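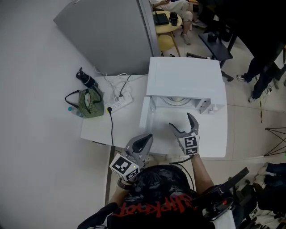 Two hand-held grippers at a tabletop appliance with the door folded down. The printed cubes at the base of each gripper carry the tracking markers.

Madhu Katiyar runs the demonstration floor at Clunotmont, a contractor in Statcombe that tests and refurbishes small household appliances. Until three years ago the job was bench inspection: open the door, check the hinge, load, close, run a cycle, write the result on a card. Part of that work is now done by automated cells. Another part has become demonstration, in which staff carry out the same tasks with grippers in their hands so that the motion can be recorded and used to train the cells.

Katiyar started on the benches and moved to the demonstration floor when it opened. She describes the change in terms of what gets measured. "On the bench we counted finished units. A unit was good or it went to rework. On the demonstration side we count usable episodes. You can open and close a door perfectly well and the episode is still rejected because a marker was hidden for too long."

An episode is one complete attempt at a task, from first reach to release. The operator holds a gripper in each hand, and the position of each is worked out from the black-and-white patterns on the cubes. Fingers and wrist have to stay clear of those patterns. Katiyar says new operators take about 13 shifts to stop turning the left hand inward, a habit that does no harm in ordinary inspection.

"The door is the difficult part," she says. "With your own hand you feel the latch let go. With the gripper you feel some of it, through the handle, but it arrives late and it is softer. People pull too hard at first, then they overcorrect and go so slowly that the recording is no use to anyone. The cell will copy the hesitation."

The target for a full shift is 80 accepted episodes. It was set by the engineering group, and Katiyar argued against the first version, which counted attempts and made no allowance for the time needed to put the appliance back in its starting position. Reset time is now logged separately. Operators work in blocks with nine minutes of rest between them, away from the table, and change tasks after every second block.

Arm fatigue is the complaint she hears most. The grippers weigh more than any tool used on the inspection benches, and they are held out over the table with no support at the elbow. "The bench had its own problems, mostly necks and lower backs. Now it is shoulders and forearms. We lowered some of the tables and that helped the taller people. It made things worse for two of the others, so their tables went back up."

The cells themselves, supplied under the project name Abella, handle door checks and drum rotation on the three most common appliance types. They run unattended on the late shift. Anything they cannot finish is put in a queue for a person in the morning, and Katiyar says the content of that queue has shifted. At the start it was nearly all failed grasps. "Now the grasps are mostly fine. What we get is units with something unusual about them, a warped door, a part from a different model. So the inspector's day is made up of odd cases. Some like that. Some say they miss having easy ones in between, and I understand it. An easy unit was a kind of break."

Staffing on the site is almost level with what it was before the cells were installed, though the mix is different. Bench posts left vacant were not refilled. Demonstration posts were first offered internally, on the same pay grade, which Katiyar considers wrong. She has asked for a regrade in September, on the grounds that operators now judge their own recordings and mark faults before review.

Asked whether operators object to training the equipment that does their former work, she says the question comes up in most induction sessions. "I tell them which tasks are running in the cells and which are planned. I have the list and they can read it. What I can't tell them is what the list looks like after the contract is renewed, since I haven't been told that myself."

A second demonstration floor is being fitted out at the Rirnness site. Katiyar has asked for adjustable tables and elbow rests to be included in the first order. The tables have been approved. The elbow rests are still under review, as the engineering group wants to check that they do not block the view of the markers.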